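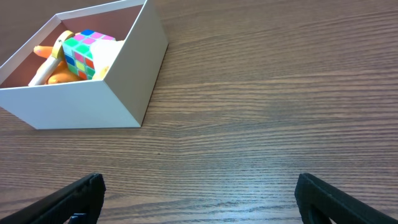

白纸盒里的魔方，旁边是那只黄圈长柄的玩具。

玩具盒小相册：一张木桌，一个白盒子

2019年8月15日，星期四

先打个招呼！上个月（就是七月最热的那几天）我在这儿贴过一篇整理书架的，下面居然有好几位留言问我玩具怎么收。我当时回得很潦草，就说“都塞盒子里”，发完自己也觉得敷衍。所以这次补一页玩具的，图不多，话倒是挺多，大家挑着看。

先交代一下家底。我家里的小玩意儿分两拨，一拨是孩子天天要摸的，一拨是我自己舍不得扔的，后面这拨其实更占地方（别告诉我家里人）。以前全堆在一个大号塑料箱里，Sternora的，带轮子那种，看着挺能装，可是深得像口井，想找个小东西得整条胳膊伸进去捞。捞上来的永远是上次不要的那个。后来箱子拿去装冬天的被子了，玩具就改用这种敞口的白纸盒，浅浅的，往桌上一搁，低头就能看见里面有什么。

纸盒没有盖子，有朋友问会不会落灰。会啊，当然会！不过天天有人翻，灰也落不安稳。真正不常玩的我另外收在柜子里，那边有盖。

我选白色没有什么讲究，店里当时有白的和牛皮色的，牛皮色的那个一角压瘪了。拿回家才发现白的也有好处，魔方这种颜色跳的东西放进去特别显眼，绿的粉的橙的，老远就能认出来。小孩找东西全靠颜色，你跟他说“在左边那个盒子里”他是不听的，你说“有粉色格子的那个”，他马上就去了。

说到魔方，这种浅色底、荧光色块的，我个人比黑底的喜欢。黑底的看久了有点严肃，像在考试。浅色的随手放着就挺热闹。至于会不会拧，嗯，我能拧出一面，运气好的时候一面半。Đức Đặng来我家吃饭那次教过我一套口诀，我写在冰箱贴下面那张纸上，后来那张纸被拿去记菜价了。他自己拧得飞快，一边说话一边拧，我光顾着看他的手，口诀一句也没听进去。

收玩具那阵子我还顺便定了几条家规，大部分都没坚持下来，现在还算数的就这么几条：

盒子不能堆到冒尖，放不下就拿一样出来换。
带绳子的东西放最上面，别压在底下。
吃饭之前桌子要还给饭菜。

第三条执行得最差，大家懂的。

好，接着看桌上。

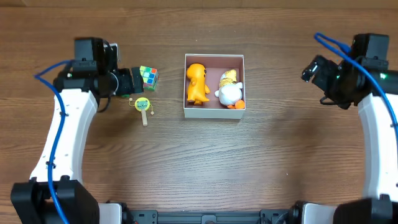
魔方和拨浪鼓都在盒子外面，鼓面上那张绿脸我一直说是青蛙，家里另一派坚持是猫。

关于这张绿脸，我们真的吵过。小耳朵，笑眯眯的，画得很简单，你说它是青蛙吧，耳朵怎么解释；你说它是猫吧，谁家的猫是绿的？最后谁也没说服谁，现在干脆就叫它“小绿”，两边都能接受。欢迎大家投票，我会把结果转达给另一派（如果结果对我有利的话）。

拨浪鼓是我特别偏心的一样。黄鼓面，细细的浅色木柄，两边各拴一颗小珠子，转起来咚咚咚的。小时候外婆家也有一个，红色的，皮面，比这个大一圈，柄上的漆都磨没了。我后来在Hartley街那家旧货店见过一个很像的，犹豫了一会儿没买，第二个礼拜再去已经没有了，到现在还惦记。所以看到这个小的就没再犹豫，直接抱回家。

收拨浪鼓有个小麻烦，就是那两根绳。跟别的东西丢在一起，绳子很会缠，缠住以后你拎鼓，整串东西跟着一起上来。我试过几种办法，用皮筋把珠子绑在柄上（皮筋过一阵子就粘了，不推荐），套小布袋（没人会去套第二次），最后还是最笨的办法管用：最后一个放进去，柄朝着盒子的一边，鼓面靠着另一边。拿的时候也是第一个拿它。小朋友学得比我快，现在还会纠正我。

魔方就省心多了，方方正正，怎么扔都行。我习惯先放它，它占一个角，别的软的长的再往旁边填。有人喜欢给每样东西做隔板，我看Drongate卖的那种可以自己插拼的格子确实很漂亮，我也买过一套，拼好之后发现魔方刚好比格子大一点点，就一点点！气得我把隔板拆了拿去分袜子。袜子倒是很满意。

盒子里面的底是有点粉紫调的，我还挺喜欢，跟外面的白搭在一起很温柔。有读者建议铺一层包装纸，我想了想还是算了，铺了就看不到这个颜色了。

再来一张。

很多人问桌子，比问玩具的还多（玩具们请不要伤心）。牌子我记得是Ravley，买的时候是样品，标签早撕了，型号说不上来，所以留言里问型号的朋友我只能道歉。颜色是不深不浅的暖棕色，木纹很密，一条一条的细线，有的地方还会弯一下，像水绕过石头。我无聊的时候会盯着那几道弯看，看着看着水就烧开了。

墙是米色的，搬进来就是这个颜色，一直没动过。有一阵子想刷成绿的，色卡都拿回来了，贴在墙上看了两个星期，又揭下来了。白盒子、棕桌子、米色墙，颜色都安安静静的，玩具一放上去反而好看，绿墙的事就先搁着吧。

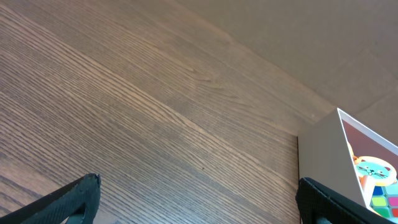
大家问过的几件小事

盒子多久换一次？没有固定的时间，哪个角软了就换哪个。软掉的盒子我拿去阳台装晾衣夹，还能再用一阵。

桌面怎么擦？拧得很干的布，顺着木纹擦，擦完开着窗晾一会儿。我不用喷的那种清洁剂，味道太冲，孩子又爱趴在桌上玩。

魔方脏了怎么办？棉签沾一点点水，顺着格子的缝慢慢走。适合看电视的时候做，一集刚好擦完一个。贴纸的那种边角要轻一点，我之前擦翘过一张，用指甲按了半天才服帖。

孩子不肯收怎么办？我也不太会，我家的办法是比赛，他收玩具我收碗，谁慢谁去倒垃圾。我输得比较多。垃圾桶就在楼下拐角，走两步也挺好。

旧玩具送不送人？送的，不过我会先放在柜子里，过一阵子没有人问起再送。有一回我手太快，送出去的第二天就被问起来了，场面很尴尬，只好又厚着脸皮去要回来。

下一页打算贴积木，那个就真的乱了，我得先把沙发底下的找齐。小绿到底是青蛙还是猫，留言区见！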